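Do houseplants help you sleep? We doubt it. Sleepers wanted

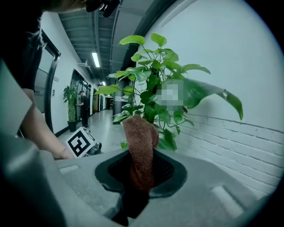
A leafy green potted plant.

Shops keep telling us that a plant by the bed means better rest. The Redell Sleep Group has read the claims and remains unconvinced - so we want 60 adults to test them.

You keep a sleep diary for 40 nights, half with a plant in the bedroom and half without. Poor sleepers welcome, believers too. No miracle cures promised, and the pay is modest.

Apply to Ingvild Åberg at our Zollen office by Wed 9 September, quoting study 1486.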